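Mumance Moves Its Returns Process Closer to the Dock

September 14, 2021

Returned goods used to spend 10 days in the Mumance distribution center before anyone decided what to do with them. Femke De Graaf, who took over reverse logistics at the company in March, describes the old procedure as a storage problem with paperwork attached.

"A carton came in, it got a receiving label, and it went on a rack," De Graaf said. "The inspection team worked from a printed list sorted by customer number. The list had no relation to where the cartons were stored."

The company sells replacement fittings and small valves to plumbing contractors. Most returns are unopened surplus from finished jobs. Under the old procedure, these were held in the same queue as damaged parts and warranty claims, which require a technician and a written finding.

De Graaf's first change was to split the queue at receiving. The clerk now opens the carton, checks the seal on each inner bag and assigns one of 2 codes. Sealed goods go back to stock the same shift. Everything else goes to inspection.

"The clerk does not judge the quality of the part," she said. "The clerk judges the seal. We wrote the instruction so that it can be followed without knowing what a compression fitting is."

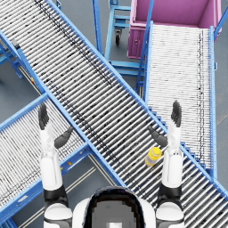

The second change concerned the return form. Contractors had been asked to choose a reason from a list that had grown over the years and contained several near-duplicates. De Graaf reviewed 347 completed forms and found that "not needed" and "ordered in error" were used interchangeably, often by the same customer. The list was shortened, and the free-text field was moved to the top.

"People write what happened if you give them the line first," she said. "If you put the list first, they pick whatever is nearest."

The form data is entered in Vutura, the inventory system the company already used for outbound orders. De Graaf considered a separate returns package from Brasteo but decided against it. The deciding factor was the part number format. Mumance part numbers carry a suffix for thread type, and the Brasteo package would have stored the suffix in a different field.

"We would have been reconciling suffixes every evening," she said. "I have done that job before."

Credit notes remain the slowest step. Accounting issues them in a batch, and a return that misses the cutoff waits for the next one. De Graaf has asked for a second daily batch. The request is under review, and she expects an answer once the year-end schedule is set.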